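Irkberg to open Drostach workshop for bin picking demonstration in November

DROSTACH – Automation integrator Irkberg will open its Drostach workshop to manufacturers, technical colleges and members of the public on a Sunday in November, with a working demonstration of robotic bin picking running from 10 am until 3 pm.

The demonstration cell transfers rectangular blocks between two adjoining bins. Block positions are not fixed or taught in advance. Before each cycle the control software estimates the location and orientation of every block it can resolve, ranks the candidates by expected grasp quality and passes a single target to the motion planner. When the source bin has been cleared, the direction of transfer is reversed and the cell continues without an operator resetting the parts.

Irkberg selected plain blocks for the open day so that visitors can follow the grasp decision without specialist knowledge. Blocks that lie apart from one another present few difficulties. Blocks that touch, lean or lie parallel with no gap between them require the software to choose an approach angle that leaves clearance for the fingers, and in some cases to push a block aside before attempting a pick. The same problem arises with castings, machined billets and packaged goods delivered to a line in bulk.

The picking software, named Trendero, has been developed at Drostach over 2 years. It comprises a perception module, a grasp planner and a recovery routine that is called when a grasp is lost or a block shifts during approach. Trendero was exercised over 2,000 consecutive picks before the company agreed to show it in public. A log of those picks, including the failed attempts and their assigned causes, will be available for inspection at the registration desk.

Tooling for the cell was developed with Jansen, a gripper and fixture workshop that has supplied Irkberg on earlier projects. Jansen staff will be present throughout the day to discuss finger geometry, contact surfaces and wear. Visitors are welcome to bring a sample part weighing no more than 700 grams for an informal opinion on whether it is suited to finger gripping. Sample parts will not be run in the cell on the day.

The program consists of a short technical introduction on the hour, followed by continuous operation of the cell and a question period at the operator station. Introductions cover calibration between camera and robot, collision checking against the bin walls, and the treatment of parts resting in corners – the last being the most frequent source of enquiries from prospective customers. A separate bench will show the planner working on recorded data, with the rejected grasp candidates displayed alongside the one selected. 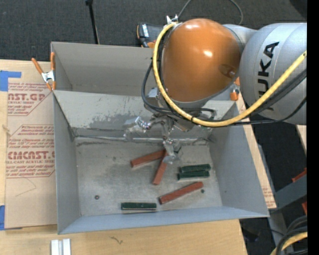 What happens when the robot fails to pick up a block?

The arm retracts to a clear position, the bin is scanned again and the planner selects a new target, which may or may not be the same block. After repeated failures on one block, the recovery routine attempts to nudge it into a more accessible position before the cell stops and calls an operator.

Attendance is free of charge but limited to 100 registered visitors to keep the viewing area within its permitted capacity. Registration is through the events page of the Irkberg website and closes when all places are filled. Visitors will be allocated to an introduction session at the time of booking and should arrive 15 minutes beforehand for the safety briefing.

Enclosed footwear is required in the workshop. Safety glasses will be supplied. Children under 12 must be accompanied by an adult and remain behind the marked line at all times. The viewing area is at ground level and has step-free access from the car park. Photography is permitted except at the recorded data bench.

About Irkberg

Irkberg designs, builds and commissions robotic handling cells for small and medium manufacturers. Its work includes machine tending, palletising and bin picking, together with retrofits to existing robot installations. Engineering, assembly and acceptance testing are carried out at the Drostach workshop.

Media enquiries

Media representatives wishing to attend or to arrange a separate viewing of the cell should contact the Irkberg communications office through the company website.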